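Home News Business Local Transport Consumer Archive Contact

Brorkville to change rules on second-hand toy sales from July

14 Jul 2019

Brorkville council has adopted new rules for the sale of used toys and nursery goods at its covered market, replacing a set of guidelines that had been in place for six years. The rules apply to any trader who holds a regular pitch. Private sellers who take a table for a single day are exempt, provided they do not book more than four days in a calendar year.

Under the new text, each item sold for use by children under three must carry a written label stating whether any part has been replaced, glued or repainted. Large items, among them play kitchens, workbenches, dolls' houses and ride-on vehicles, must be shown fully assembled or sold with a complete list of fixings. Items with a battery compartment must have a cover held in place by a screw. Goods that do not meet the rule may stay on display for adult collectors if they are marked as unsuitable for play.

The council received 3,000 responses to a consultation on the draft. A summary published with the decision says most of those who replied supported labelling but were divided on whether traders should pay for checks. The original draft included a fee for every large item inspected. That clause has been removed, and inspection costs will be met from pitch rents, which are due to rise by 5 per cent.

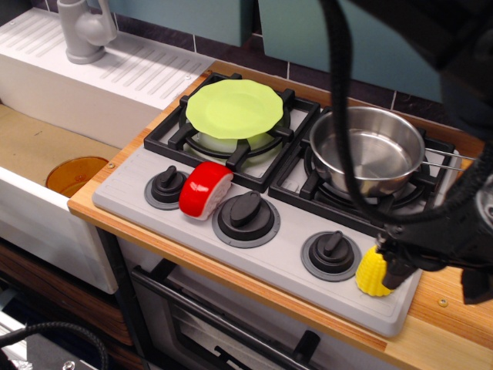 Wooden and part-wooden goods are treated separately in the rules. Traders must check edges for splinters and must not sell items on which the surface layer has begun to lift. Painted goods of unknown age may be sold only as display pieces unless the trader can produce a test result for the coating. Small accessories such as cups, plates and pans may be sold in mixed bags, but each bag must be transparent and must show a minimum age.

Volmont, which operates the market hall under contract, will carry out the checks. The company said in a statement that its staff would visit each pitch once a month and keep a written record of any item withdrawn from sale. A trader with four withdrawals in a year will lose the right to sell toys but may continue to deal in other goods.

The neighbouring town of Skuseck introduced similar rules at its own market two years ago. According to the report put before councillors, the number of toy pitches there fell in the first year and then returned to its former level. The report did not examine the effect on prices.

Teixeira, a wholesaler of spare parts for prams and toys, has asked the council to clarify whether replacement screws and hinges sold loose are covered. The council said guidance on spare parts would be issued separately.

Existing stock may be sold without labels until the end of the transition period, which runs for six months from the date of adoption. Copies of the rules are available at the market office and the central library.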